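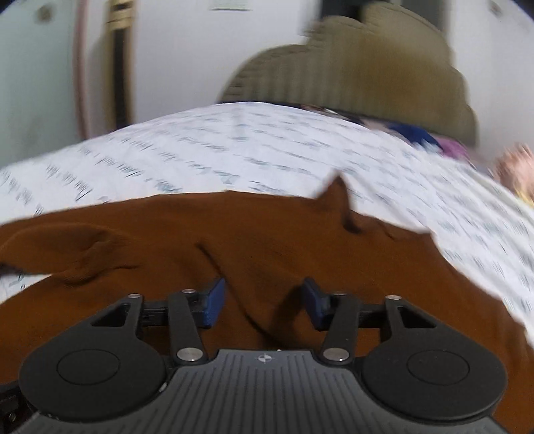 Linen and Textile Handling, Nasutdale Site
Progress report to the Zallwood fund, period ending November

1. Work completed
Sorting of the stored household textiles continued at Nasutdale. Of the 500 pieces on the intake list, 117 have been unfolded, checked on both sides, refolded and shelved. Each piece is laid out on a sheet before checking so that lint and loose thread stay off the work surface. Brown and other dark cloths are handled as a separate group.

The folding standard was revised once. Large cloths are now folded in thirds lengthwise and then in half twice. The previous method left an uneven stack at the Vundirdale shelving depth.

2. Condition findings
66 pieces need mending, mostly at the hem. Six were withdrawn as unfit for use and entered in the disposal log. Remaining pieces were graded A or B. Grade B covers fading and minor pilling only.

3. Deviations
Checking ran slower than planned. Creased cloths take roughly twice the allotted time, and the plan made no allowance for smoothing. Delivery of shelf labels from Yatsenko was late, and temporary paper labels are in use.

4. Budget
Spending is within the approved amount. No transfer between lines is requested. The mending line has not been drawn on.

5. Next period
Complete the dark cloths. Send the first mending batch to Vundirdale. Replace temporary labels. Submit a revised time estimate for the pieces still to be checked.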